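Printed hand on a fixed base, thumb keeps overshooting
Home and Shop Builds > Arms and Hands

solderpatch
Posted 9:40 pm
I've been building a printed arm and hand on a white table at our shared shop. The project is called Andberg. The fingers close fine. The thumb goes past its target and then creeps back, and it gets worse the longer I run it. Test pieces are an eraser and a steel cup. Supply is 13 amps at 6 volts, shared by all the servos. I've already reprinted the thumb bracket at 40 percent infill and it made no difference.

millrat_23
Posted 9:58 pm
What servos, and how are the horns attached? If you pressed them into printed splines, stop there and fix that first. Printed splines wear out fast.

solderpatch
Posted 10:06 pm
Vulell metal gear servos, the standard size. Horns are the aluminum ones that came with them, four screws each.

kettlebox
Posted 10:15 pm
I don't think it's mechanical. Creeping back after an overshoot sounds like the servo losing voltage and then recovering. What gauge wire are you running to the thumb? Pictures of the whole setup would save us some guessing.

solderpatch
Posted 10:31 pm
22 gauge, the same leads the servos shipped with. Pictures from the table:
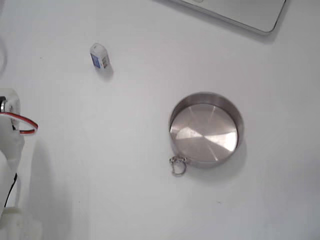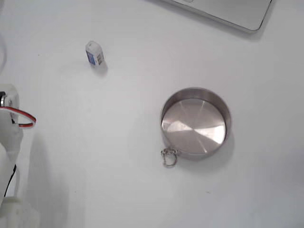

Side view of the hand:
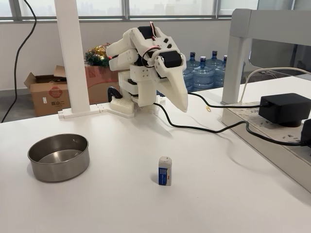

millrat_23
Posted 10:44 pm
How long should the thumb servo leads be if the supply stays on the bench?

kettlebox
Posted 10:52 pm
Keep the servo's own lead under a foot and run heavier wire from the supply to a small distribution board near the wrist. I use 16 gauge for that part. Put a capacitor across the board's power terminals, 1000 microfarads or more, rated well over your supply voltage.

millrat_23
Posted 11:03 pm
I'd still check the hinge first. That thumb is long and tapered, so a little play at the base is a lot at the tip. Turn the power off and wiggle it by hand. If the tip moves more than 4 mm, new wire won't help you.

kettlebox
Posted 11:09 pm
Play doesn't get worse over a single session, though. Heat and voltage do. Put a meter on the thumb connector while all the fingers are closing. If it reads under 5 volts, you have your answer.

jia_builds
Posted 11:20 pm
Could be both. I used the Brasik hinge pins on mine and they were undersized out of the bag. I swapped them for 3 mm steel rod and had to ream the holes. After that I could see the voltage problem, which I'd been blaming on the pins for a month.

solderpatch
Posted 11:47 pm
Measured both. The tip moves 2 mm with the power off. At the thumb connector I get 5.9 volts at rest and 4.6 with everything closing. I'll run the 16 gauge and add the capacitor before I touch the pins.

millrat_23
Posted 11:52 pm
Fair enough, 4.6 is low. I'd do the pins anyway while you have it apart.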